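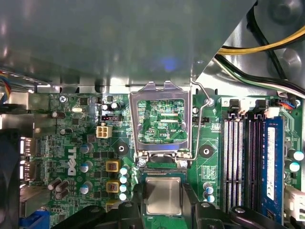 Thread last edited 15/05/2022

Going back over the Goson House ghost story, this time with the paperwork. The usual version: built by a sea captain, wife died upstairs waiting for him, footsteps on the landing ever since. I checked the parts that can be checked.

The builder was Elias Goson. He was a cooper. He made barrels for the Clerach landing and paid tax as a cooper every year I can find him. I have no record of him owning any share in a vessel.

The deed describes a lot of two acres "with the dwelling lately raised." It runs from the landing road to a white oak, then 60 rods to the brook. The oak is gone. The brook was moved when the road was widened, so the old line can't be walked now.

The wife, Patience, did die before him. The church book gives February and "lung fever." It doesn't say where in the house. She left 15 pounds and a loom to her sister, which is the longest entry anyone in the family gets.

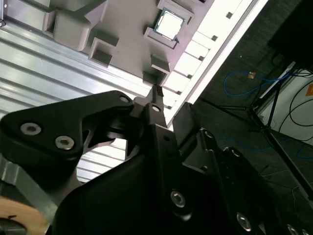
The captain seems to come from the next owner, Harb. He bought from the Goson heirs, took out a tavern license and put up a sign with a ship on it. By the time of the county history the sign had become a biography.

The footsteps are later still. I went through the newspaper index and the tavern's own advertisements. First mention is in a souvenir booklet sold at the desk after the place became an inn. The booklet gives no source and spells Patience two ways.

On the landing itself: the present staircase is not original. Rami Najjar measured the framing for the historical society and found the older stair opening on the other side of the chimney, floored over. His drawing puts it 20 inches from the north wall.

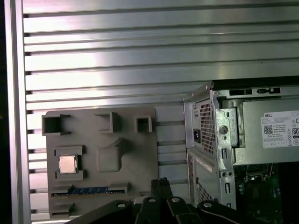
So the landing where she is supposed to walk was built by Harb or someone after him. I make no claim about what guests hear. The boards are wide pine on long joists and they move when the furnace runs.

One loose end. Goson's probate inventory lists "goods at Flornivden" with no value entered. I can't find that name on any map of the county. Could be a farm, could be a clerk's bad ear.

If you have seen Flornivden in a deed, a letter or on a gravestone, any spelling, please reply with the volume and page - a photo of the page is better.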